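Storage Tips I No Longer Believe

Every August the same advice comes back: buy containers, fill them, feel better. I followed it for 15 years in a basement in Prarville and ended up with a very tidy pile of stuff I didn't want. A few of the popular tips, and how they held up.

Buy the bins first

Sellers love this one. Measure the shelf first, then the things going on it, then go shopping. I own 8 lidded boxes from Böttcher that are an inch too deep for the shelves I bought them for. The lids are fine. I use two as trays under the paint cans.

Clear plastic beats everything

Does it? Clear sides show you the outer layer of whatever got shoved in last. For extension cords and sandpaper I've gone back to plain gray bins with no lid, set long side to long side. You look down and you see what you have.
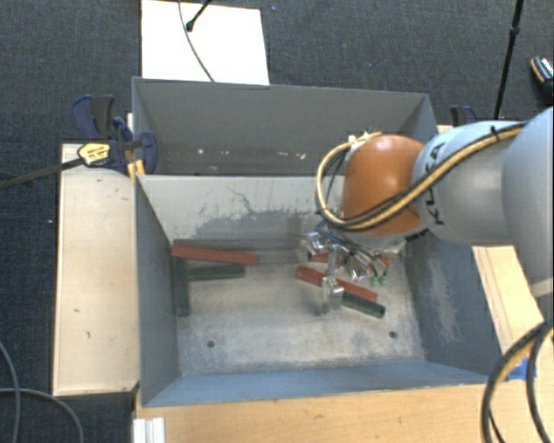
Label everything

Label the shelf if you must. My neighbor Kelly Frota labels the bins themselves, with a nice machine, and her "Plumbing" bin has been full of Christmas hooks for 2 winters. Masking tape and a marker will do, and you won't mind tearing it off.

Baking soda takes care of the musty smell

It might help a little in a closed box. In an open basement I noticed no difference after 9 weeks – a fan and an open window did more in an afternoon. If the smell is coming from damp cardboard, throw out the cardboard.

The one-year rule

"If you haven't used it in a year, toss it." Fine for jar lids. I tossed a pipe wrench on that advice and bought another one the next spring. Tools that cost real money stay, and so does anything that shuts off water.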